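Ticket 252: Rattle from stage risers during low notes
Opened by: Fliruvby Youth Orchestra, stage and equipment
Product: Umelard folding risers, cello and bass section
Location: Chrysikopoulos Hall
Opened: 3 July 2022
Status: Closed by support, reopened by customer, closed by customer

Original report

We get a dry, papery rattle from the back left of the stage whenever the basses play anything sustained below low A. It's worst on E. You hear it in the slow movement and you hear it on the recording, and the conductor has now stopped the rehearsal for it more than once. The risers are yours. They were put in over the winter and we had no rattle before that.

I'm aware that's not proof. I've read the troubleshooting page, which tells me to "make sure the surface is level" and "check for loose items." We did both before writing. 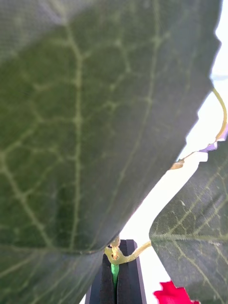 Leaf underside, close up.

First reply from support was a form asking for the riser width and the floor type. I had already given both in the report. Sent them again. The floor is maple over sleepers, and the risers are the wide ones with the carpeted top.

Support then suggested the rattle was a wolf note on one of the basses. A wolf note is a stutter in the instrument itself. It doesn't come out of the floor behind the player and it doesn't carry on when you swap the bass for a different one. We swapped the bass. We swapped the player too, in case anyone was going to suggest that next. Same rattle, same place.

Test 1: sine tone

Put a powered speaker on the riser, face down on a folded blanket, and ran a slow sweep upward from the bottom of its range. Rattle comes in clearly at 80 Hz, dies away above that, then there's a faint buzz on the way up that I think is the speaker grille. I did the sweep again with the speaker on the bare stage next to the riser. The rattle was still there at 80, quieter.

I'll admit I didn't like that result. If the riser were the whole story, moving the speaker off it should have killed the noise. Support liked it a lot and wrote back within the hour to say the fault was "environmental."

Test 2: risers folded

Folded the bass riser flat and wheeled it to the wings. Sweep again from the bare stage. No rattle at all. Wheeled it back, locked it, rattle returned. To me that says the riser is at least part of it. Sent the recording to support with the times written down.
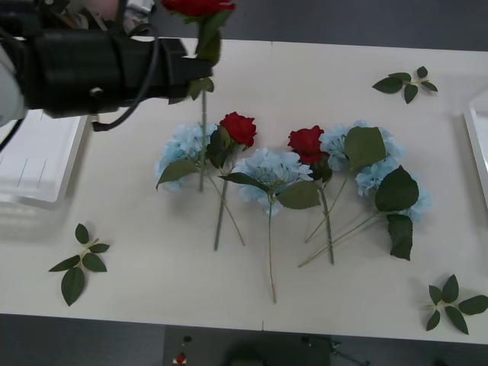 Our bass coach thinks we're both wrong, and that the thing making the noise is the bottom hinge of the acoustic shell, which only gets touched when the riser is unfolded and its back rail sits against the panel. I wrote that down mostly so it would be in the ticket. The shell was made by Drekard, it's older than anyone in the orchestra, and it has never made a sound in my hearing.

Test 3: gap

Pulled the riser forward a hand's width so nothing touched the shell. Sweep at rehearsal volume: no rattle. Pushed it back until the rail met the panel: rattle. Pulled it forward again: none.

So the bass coach has a point, as far as that goes. I still don't accept that it lets the riser off. The back rail is meant to have a rubber bumper at each end. Ours has one on the left. On the right there's a bare screw hole and a shiny spot on the panel where metal has been meeting metal. I asked support whether the unit left the warehouse that way. They asked if a student could have removed it. Anything is possible with students, but I don't see why one would carry off a rubber bumper and leave the other.

Asked for a replacement bumper under warranty. Was told bumpers are a "consumable." Asked where it says that. No answer yet.

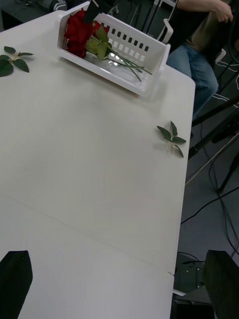 Test 4: temporary bumper

Cut a piece of felt and taped it over the screw hole. Riser back in its normal position, rail against the shell. Ran the sweep, then had the full bass section play long E's at concert volume. Clean. Did it again after the break with the cellos added, and it was clean again.

Support marked the ticket solved at this point. I reopened it. Tape and felt on a riser that costs what this one costs isn't a repair, and the hall seats 600 people, some of whom will be sitting close enough to hear it when the tape lets go in the middle of a concert.

For anyone with the same model who finds this ticket by searching: look at the back rail before you start on the floor. Run your tone with the riser touching the wall or shell and then again with it pulled clear. Don't bother with the leveling feet. We spent an entire evening on those because the page said to, and they made no difference at any setting.
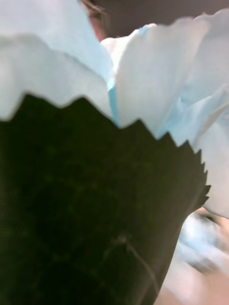 Artificial flower, seen from slightly below.

Update, October

Two bumpers arrived in a padded envelope with no letter. Fitted the right one, kept the other as a spare. The rattle hasn't come back in rehearsals so far. The troubleshooting page still says nothing about the back rail, and I never did get an answer on "consumable." Closing from our side. If it starts up again I'll open a new one and link to this.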